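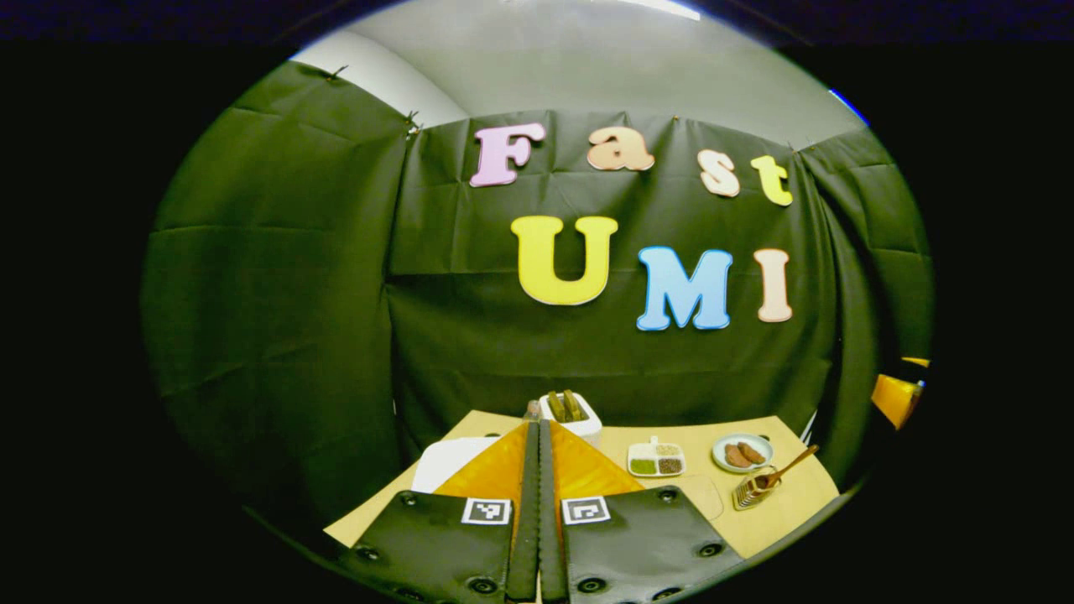
The backdrop took longer than the rest of the table put together. It's dark fabric, and every crease from the package showed once we hung it up. I meant to iron it on Friday and didn't. Clips along the top edge did fine – no tape needed.

The foam letters went on next. "Fast" goes on the top row and the bigger "UMI" underneath.
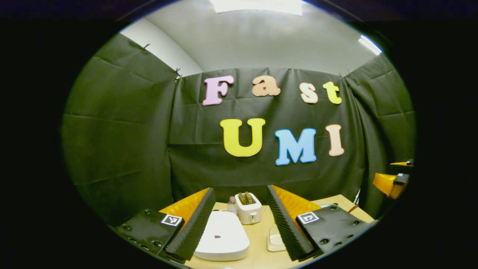
Xiomara Tran wanted the top row straighter, and I moved the t twice before giving up on it. The cookies stay on a plate at the right, away from the powders. In October I'll get the fabric out a day early and hang it in the hall.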